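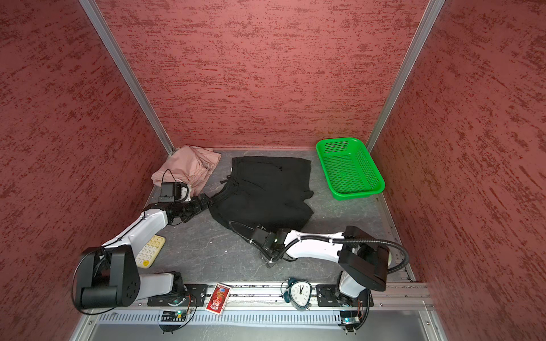

Two-arm cell, left gripper on the black shorts, right one over the floor just below them. Wrist cameras on both.

Niltlow Two-Arm Bench Cell – gripper and wrist camera trial kit

Item no. 994
In stock at Sturncombe. Ships on one pallet.
Page updated June 19, 2024

What it is

A booth, a rail, two arms. For people who need to try fingers and wrist cameras on soft stuff before they buy a lot of either. We built the first one for our own testing, kept getting asked for it, so now it has a page.

Both arms sit on one aluminum rail along the front. Mounting plates bolt to the track. Loosen, slide, tighten, done. No drilling.

What comes with it

Two arms, white links, black joints
Aluminum rail with two mounting plates
Booth panels, aluminum corner posts, grey floor
Two wrist cameras with brackets
Parallel fingers, one set per arm, Plarska pattern
Controller and power supply
Cable ties, hex keys, spare bolts

Clothes and clutter not included. Use your own, the more wrinkled the better.

Fingers: what we found

We ran Plarska parallel fingers against the Eberhard soft pads in May. Same arms, same booth, 262 picks with each set. Mostly shorts, light tops, small hard things mixed in.

Plarska – better on cloth laid flat. Thin tips get under a hem. Pushes down hard if your height is off so set your floor height first, then check it agian after moving a plate.

Eberhard – better on hard items with round edges. Struggles with a single layer of fabric, tends to slide over the top. Wear on the pads was visible by the end, we'd order spares with the first set.

For laundry type work get the Plarska. Mixed bins, take both. Swap is 6 screws per gripper and you do not need to pull the camera.

Cameras

Mounted on top of the gripper, looking down past the fingers. We tried a side mount too. Side mount sees the tips better but knocks into walls and baskets. Went back to top.

One thing to watch: the cable loop. Leave slack at the wrist or it pulls the connector at full turn. Too much slack and it hangs in the picture. Tie it to the arm hose and test every joint by hand before you power up.

Walls and floor

Demo booth has streaky red paint on all three walls. Other colors on request, plain or mottled. If your garments are close to the wall color pick something else, we had trouble with a dark red sweater and lost most of a morning to it.

Grey floor panel scuffs. Doesn't seem to bother the cameras. Replacement floors are cheap, see parts list.

Controller

Runs both arms off one box. Records joint positions and both camera feeds. Holds 2000 short runs before you need to move files off, less if you turn the camera resolution up. Teach by hand or from a script. The old Niltlow controller will drive one arm but not two, please dont order the cell without the new one and then call us.

Before you order

Check your bench depth, the booth needs room behind for cables
Regular wall power, no special outlet
Two people to lift the rail
Software setup is on you unless you add the install day

Returns

Fingers and pads: no returns once mounted. Cameras: yes if the lens is clean. Whole cell: ask first – freight is the problem, not the restocking.

Trial loans

One demo cell goes out on loan from Sturncombe. There's a wait list. Write to the sales desk with the item number and what you plan to pick up with it, and say which fingers you want fitted. Eberhard pads on loan units are used ones.

Related parts: spare floor panel, long rail, Eberhard pad set, Plarska finger set (narrow), camera bracket for side mount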